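Manlow shared workshop, Sunday visit, notes

Typing this up fast before I forget it all. Got there before lunch, parking was a mess, went in through the side door because the front one sticks. Manlow is one long room with benches down both sides, a laser cutter at the back and a lot of half finished bikes. I came for one build only, the Girura, a homemade arm on a cart that's supposed to put price labels on shop shelves. Read their build log all winter, wanted to see it move.

It moves! Slowly. Cart base is from an old hospital trolley, arm has 6 joints, the motor boards are Nusent ones bought second hand. Frame is cut plywood for now, aluminum later if the money shows up. Total spend so far 153 dollars not counting the printer filament, which they've stopped tracking. The wiring is ugly and they know it.

The job itself is the bit I'd underestimated. I figured a label is a label. But you've got a steel shelf with a narrow lip, bottles right up near the edge, and the label has to be held at one end and smoothed down at the other. Before touching the arm at all we spent a good while just on how hands do it. Left hand steadies, right hand does the fussy part. Tag lying on the shelf between a Lizol and the Domex bottles, and you have to get fingers in there without knocking anything over.

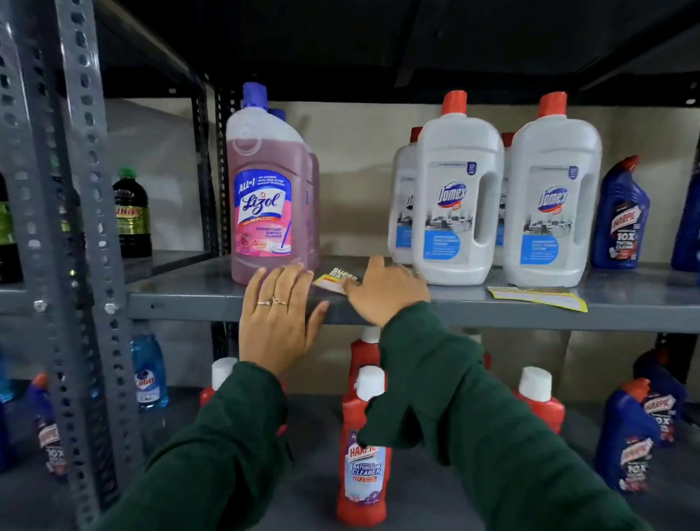 So the gripper. Version one was a plain two finger pinch and it bent every label. Version two has a soft pad on one side and a little roller on the other, roller came out of a dead inkjet. Pinch, place, roll. On the bench it got a label on straight maybe half the time while I was there. The misses were nearly all the same miss, left end lifts when the roller starts pulling. Somebody suggested a second small arm just to hold that end down. Groans all round, since that means more Nusent boards and theres only 2 spares.

Vision is a cheap webcam and a laptop with a cracked hinge. It finds the shelf edge fine in good light. Clear and see-through bottles bother it, the colored liquid ones especially. Red caps it loves, no idea why. They also tried reading the handwritten prices off the tags in black marker, gave up on that for now, person with a keyboard types them in instead.

The other thing is reach. Uprights on slotted steel racking get in the way at the end of each bay, and the elbow swings wide. A person just leans over a bit.
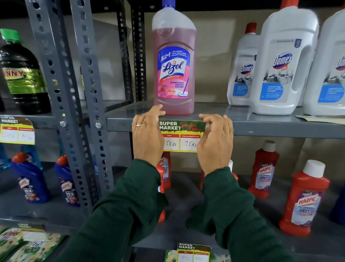
Pressure is next on thier list. Too light and the label peels, too hard and the whole shelf rattles. Plan is a foam spring behind the pad, plus a load cell if they can get one to stop drifting. I have one in a drawer at home, said I'd mail it.

After that we ate, then talked about Omoregie, the grocery project that the same bench wants to do next, a cart that just carries the boxes around. Sounds easier to me and probably more useful, I said so, didn't go down great.

Practical stuff if you're going: day pass is some 40 dollars, includes the hand tools but not the laser. Bring your own safety glasses, the loaner pairs are scratched to death. Coffee is bad. Wifi password is on the fridge. Benches near the window get taken early.

Would go back. Want to see it after the roller is fixed, log says next demo in February. Files for the gripper are linked from their page but the pad drawing is the old one, ask for the newer.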